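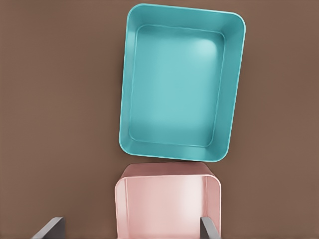 Notebook, sim bench, November
Container stacking, wrist view only

Goal for this week: find out why the policy trained with wrist camera alone is so much worse on "put the pink one in the teal one" than on the reverse task. Bo-ram thinks it is the depth of the pink container. I think it is the start pose. We agreed to test both and not to argue until the numbers are there.

Setup, for the record. Same scene file as last month, plain brown table, no clutter, no texture. Two containers only, the teal tray and the pink box. Both start empty. Renderer on the low setting, because the full setting gave us only five episodes per minute and the queue on Talletti is already long. I checked that the low setting does not change the grasp contacts. It changes only the look: the surfaces come out a little soft, like painted. Bo-ram does not like this, but the encoder does not seem to care.

Demonstrations: 110, all from the scripted expert, none by hand. Dinesh offered to teleoperate another set. I said not yet, I want one source of data until I understand the failure.

Training: 40 epochs, batch size as in the config, seed not changed from the previous run. Checkpoint taken at the end, not the best one. I write this because in the last entry I forgot to write it and Dinesh asked me three times.

Morning, first look

Baseline evaluation finished in the night. In the teal-in-pink task the policy is fine. In the pink-in-teal task the arm goes down to the correct place, the fingers open to both sides of the pink container, and then it waits. In many episodes it waits until the time is over. In the others it closes and slides up along the wall without lifting anything.

I went through the wrist frames from before the wait. What I notice is that the pink container is always too near to be seen whole. The camera sees the far rim, the inside walls, and no near rim at all. The teal tray is complete in the view, all four sides, tilted a little. So the network has a very good view of the target and a poor view of the thing it must hold. For the reverse task this is the other way around, and there it works.

This speaks a little for my idea (start pose) and a little for hers (the walls of the deep one go out of view sooner). Not decided.

Second thing: the gap between the two containers in this set of start states is very small, only a thin line of table between the rims. I asked Bo-ram if this is intended. She says the sampler rejects overlap but has no minimum distance. If the far rim of the pink one and the near rim of the teal one are almost the same line in the picture, maybe the policy reads the two rims as one. Added to the list as cause number three. I am not happy to have three causes.

Test A, start height

Raised the start pose of the wrist so the near rim of the deep container comes into view at step zero. Nothing else changed. I did not retrain, only evaluated.

Result: the waiting became shorter but did not go away. Once the hand has gone down, the near rim is lost again and the same behavior comes back. This is logical afterwards. I should have thought of it before I used the machine for the whole morning.

So the start pose alone is not the answer. I told Bo-ram, she was polite about it.

Test B, minimum gap

Put a minimum distance in the sampler and regenerated the start states. Again no retraining. The success rate goes up, but I do not trust it fully, as the sampler now also makes the layouts easier for the approach. The script rejects more layouts, and the ones that stay are closer to the middle of the table. I must make a control set with the same positions but small gaps. Dinesh has a script for this from the Tolico project, he will send it.

Note to myself: the sampler file has the distance in meters and the config has it in millimeters. I lost one hour. It is now written in the config comment with big letters.

Test C, memory

This was Dinesh's proposal and I think it is the most interesting. Instead of the current wrist frame only, give the policy also one old frame, from the step where the whole container is still in view. No recurrent part, just two images side by side through the same encoder. He calls it the "postcard". I will call it anchor frame in the report.

How the anchor is chosen: we take the last frame where the mask of the object to grasp does not touch the image border. In simulation the mask is free. On the real arm it will not be free, and we need to think about this later.

Retrained from zero with the anchor frame, 1450 steps per epoch, the same 110 demonstrations, the same 40 epochs. It took the afternoon on Zeltis, as Talletti was occupied by the Choo runs.

Result: the waiting is gone in nearly all episodes that I have watched so far. The fingers come down, stop for a moment, then close. There is a new failure, where the hand closes on the place where the container was in the anchor frame, even though the container has been pushed a bit by a finger on the way down. So the policy now believes the old picture too much. It is a better failure than the old one, because at least it moves, but it is a failure.

What I think now

1. The wait comes from missing the near rim. Test C supports this more than Test A does.
2. The small gap makes it worse, but I can not say how much before the control set is ready.
3. Depth of the container: not tested yet. Bo-ram is right that I keep avoiding it. We need a shallow version of the pink box, same footprint, same color, and a deep version of the teal tray. If the problem follows the depth, she wins. The color must stay with the position in the task, otherwise we change two things in one step.

Also I want to see if the bright reflections matter. There is a pale spot on the tray floor and a similar light area on the inside wall of the pink box, and I had a suspicion that the policy follows these instead of the rim. Quick check with the light moved to the other side: no visible change in the approach path. I looked at only five episodes, so please do not quote this to anyone.

Open points

Control set for the gap (me, when the script from Dinesh arrives).
Shallow pink and deep teal meshes (Bo-ram).
Refresh of the anchor frame when a finger touches the object. Dinesh says the contact signal is already in the log, under the old name.
Evaluate the end checkpoint and the one before it, to see how noisy the numbers are. Should have been done first.
The failure labels. Now I write "wait", "slide" and "ghost" by hand. "Ghost" is the closing on the old position. Bo-ram uses "miss" for the same thing, so our two sheets can not be merged. We take "ghost".

Evening

Started a second seed of Test C on Zeltis before leaving. Expected running time is over five hours. If it stops with the same memory error as before, restart from the last saved epoch and write the epoch number here in the notebook, under this line.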